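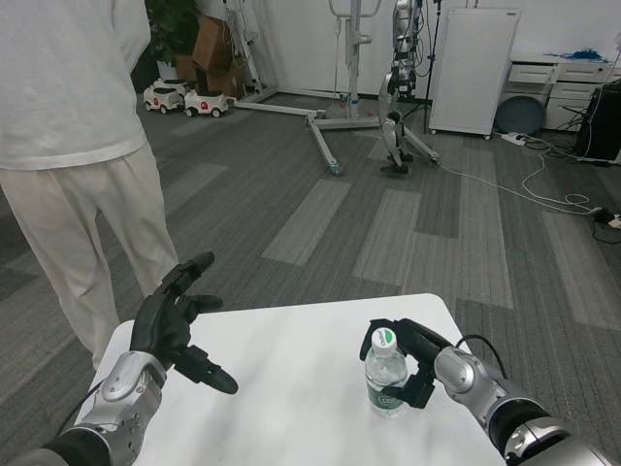

Jobs > Part-time > Studio and office

Room helper wanted, 12 hours a week

We're a small, friendly bunch at Prallis, and we're looking for somebody kind and practical to help us keep our big carpeted room in good order. Things get moved around all day long (boxes, tripods, drawers, you name it), and it would be lovely to have a person who enjoys putting it all back where the next group can find it!

14 shares | 3 comments

You'd set out the little white table, bring drinking water, look after the potted plant, flatten cardboard boxes and generally make the place feel cared for.
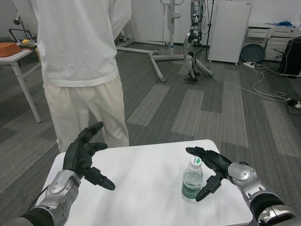
1 min read

Cables are a big part of the job, I'm afraid, so if you happen to be the sort who likes winding them up neatly and tucking the power strip out of the way, we'd be so pleased to meet you. No experience needed. Shifts last four hours, and Nerys Foulkes will show you the ropes for your first 8 shifts.

Write a few lines about yourself to Remzi Duman at the Prallis front desk by 6/9/24. A chatty letter is just fine!

We use cookies to improve your visit. Accept | Settings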